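**Thread: Heating the spare room or just piling on blankets?**

**millpond_deb**
Our house is in Jonitz, two floors, gas furnace, and the spare room is at the far end of the duct run. In November it's always the coldest room in the house. My mother-in-law is coming to stay for a while and I'm trying to work out whether to turn the whole house up at night or leave the thermostat at 60 and put more on the bed.

Last gas bill was $212. I don't want to see what it looks like with the heat up all night.
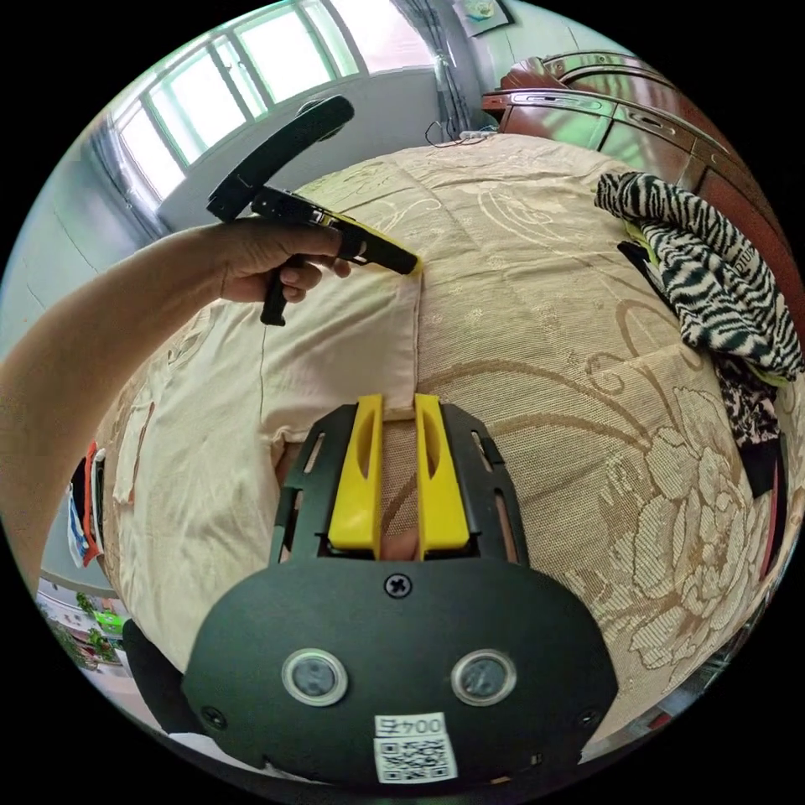
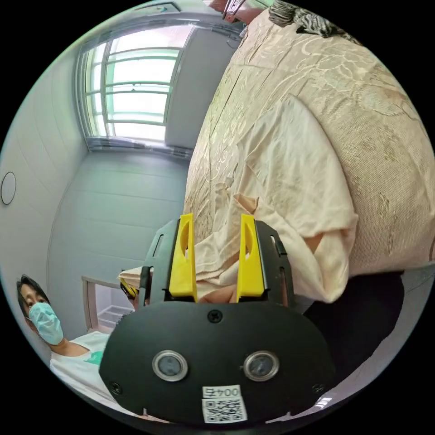
*Spare room, Sunday. The quilt shows in the first one.*

The quilt is cotton and it's fine for October. Under it there's a flat sheet and a thin fleece blanket. Is a second quilt enough or should I be looking at a real comforter?

**grayshingle**
60 is too cold for an older person, no matter what's on the bed. She'll have to get up in the night and walk down the hall. Turn the heat up.

**tomatocage**
I sleep at 60 all winter and I'm not young. The bed is the easy part. Wool blanket between the sheet and the quilt, and you're done. Fleece doesn't breathe and you wake up sweaty, then you throw it off, then you're cold.

Check the register in that room before you buy anything. Ours was half shut behind a dresser for two winters.

**millpond_deb**
Register is open and nothing is in front of it. Air comes out, just not much of it. I had Sobczak Heating out last spring for the tune-up and they said the run is long and there's nothing wrong with the blower.

**ductwork_dan_no**
Did they look at the dampers? If there's a lever on the branch duct in the basement you can push more air to that room by closing down the branches that get too much. Costs nothing. Mark where the levers are now with a pencil so you can put them back.

**grayshingle**
Closing down branches can make the furnace run hot if you overdo it. I wouldn't touch them without asking first.

**ductwork_dan_no**
Nudging one or two isn't overdoing it. Dampers are there to be adjusted.

**pinecone88**
I bought a Pruvard comforter last year, the heavier one. It's warm but it slides off the bed every night and it doesn't fit in my washer. I went back to two quilts. If you already own a second quilt, try that before spending money. Put the heavier one underneath so it stays put.

Also a mattress pad. Most of the cold I felt was coming up from below.

**tomatocage**
Agree on the pad. I got a plain wool-filled one from Rarkance on clearance and it made more difference than any blanket.

**millpond_deb**
I do have a second quilt, it's in the cedar chest. I'll air it out. There's no pad on that bed at all, just a fitted sheet on the mattress, so that might be half my trouble.

Any opinions on space heaters? I'm nervous about one running while somebody is asleep.

**grayshingle**
The oil-filled radiator kind, plugged straight into the wall, no extension cord, well away from the bedding. Run it for an hour or two before bed and turn it off when she goes in. I still think you should bring the house up to 66 or so while she's there. It's a guest, you can eat the cost.

**pinecone88**
Easy to say when it isn't your bill. We dropped ours at night and used 18 percent less gas than the winter before, same house, same people.

**grayshingle**
And was it the same winter? A mild January will do that on its own.

**pinecone88**
It was a bit milder, I'll give you that. Not by much.

**lurker_in_wool_socks**
Hot water bottle. Put it in the foot of the bed before she turns in. Get one with a cover.

**millpond_deb**
Update for anybody who finds this later. I found a damper lever on the branch going to the kitchen and closed it a little. The spare room went up three degrees overnight by the thermometer on the nightstand. I also picked up a mattress pad for $19, not wool, just polyester. Second quilt is on. I'm going to set the house at 64 while she's here and see how she sleeps.

**grayshingle**
64 is reasonable. Leave a robe on the chair.

**tomatocage**
Give the quilt from the chest a full day in the air if you can. Cedar smell gets strong once the bed warms up.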